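Laundry and Clothing Care at Stoltside House: Frequently Asked Questions
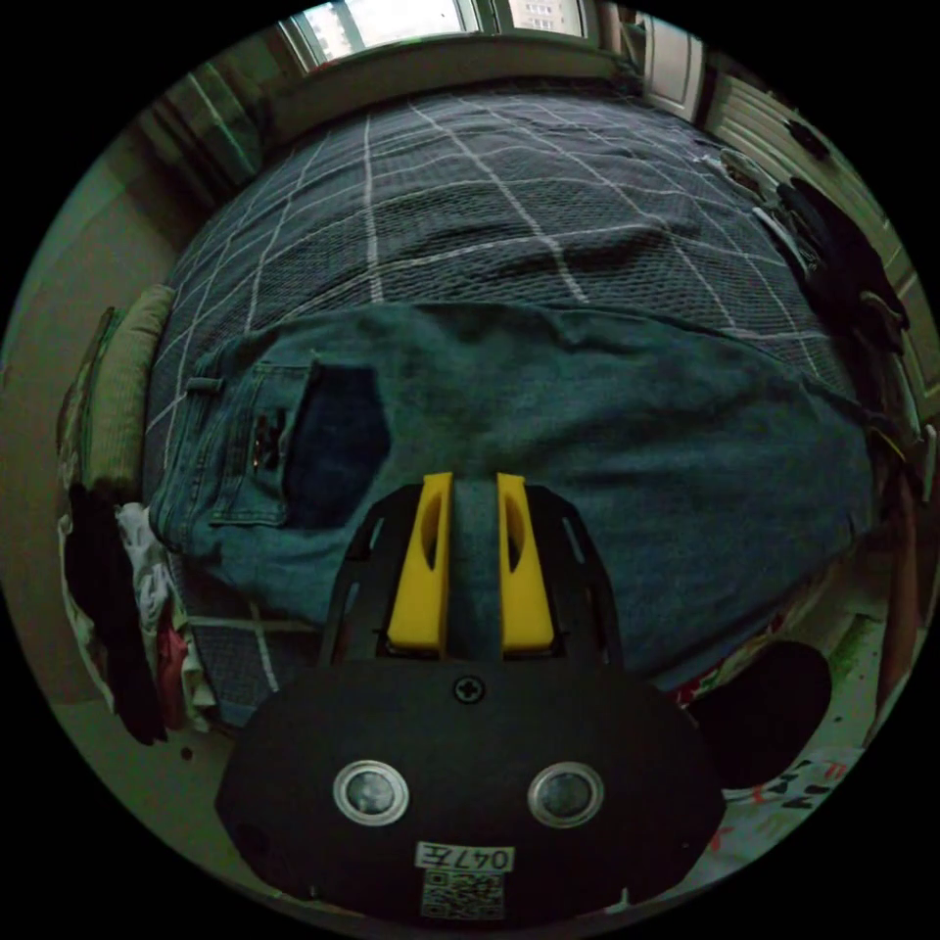 Mechthild Kälin asks whether jeans really need to be folded before they go back on the shelf, or whether hanging them is acceptable. Both are acceptable. Folding is the standard method at Stoltside House, and residents who prefer hangers may request them at the front office. The remaining questions received from residents are answered on this page, which is updated each June.

How should denim be folded?

Lay the jeans on a flat surface, such as a made bed, and smooth out the larger wrinkles with the palm of the hand. Close the button and zipper. Place one leg over the other so that the back pockets face outward, then tuck the point of the seat inward to form a straight edge. Fold the hem up to just below the waistband and fold once more. Very wide legs may be folded lengthwise before this last step.

May I use my bed for folding?

Yes. Residents are asked to make the bed first and to leave the bedspread on. Damp items must go on the drying racks in the Nägeli wing and should not be placed on bedding at any time.

How often should jeans be washed?

This is left to the resident. Jeans worn for office work or study can usually go several wearings between washes. Jeans worn for gardening or kitchen duty should be washed after each use.

What temperature should I use?

Follow the care label sewn inside the garment. Where the label is missing or can no longer be read, select the cold cycle. Dark and mid-tone denim should be turned inside out and washed separately from light items for at least the first 2 washes.

My jeans have a decorated pocket. Can they be machine washed?

In most cases, yes. Turn the garment inside out, place it in a mesh bag, and choose the gentle cycle. Beads, metallic thread, and glued pieces should be checked for loose parts beforehand. Items with fragile trim should be washed by hand in the utility sink. Stoltside House does not accept responsibility for trim lost in the machines.

Why do some parts of my jeans look darker than the rest?

There are several possible causes. Some garments are made with panels in two shades. In others, a patch has been removed and the fabric underneath has kept its original color. Uneven fading may also result from drying in direct sun. A panel that was sewn in by the manufacturer does not need treatment, but it may release dye, and the advice on separate washing applies.

Can jeans go in the dryer?

They can, on low heat. The dryers in the Tamness laundry room run for 45 minutes per cycle. Remove denim while it is still slightly damp, pull the seams straight, and hang it by the waistband to finish. Belt loops should not be used to support a wet garment, as the stitching may tear.

How much shelf space does each resident have?

Each closet has one shelf reserved for folded pants and one for tops. The shelf for pants is 40 inches wide. Stacks should remain low enough for the closet door to close without pressure. Out-of-season clothing may be stored in a labeled box in the basement, subject to available space.

Are repairs available?

Small repairs, including loose belt loops, open pocket seams, and missing buttons, are accepted at the Pestura mending desk. Garments must be clean and dry on arrival. Please attach a slip with your name and room number and mark the area needing attention with a safety pin. Zipper replacements are not offered. The desk completed 1,126 repairs in its last reporting year, and waiting times are longer at the start of each term.

What happens to clothing left in the laundry room?

Unclaimed items are moved to the shelf beside the door at 9 p.m. and remain there until the end of the month. Items still unclaimed at that point are donated. Please empty all pockets before washing. Coins and keys found in the machines are held at the front office.

Whom should I contact with a question not listed here?

Written questions may be left in the box outside the front office or handed to staff during office hours. Please include your room number if you would like a personal reply.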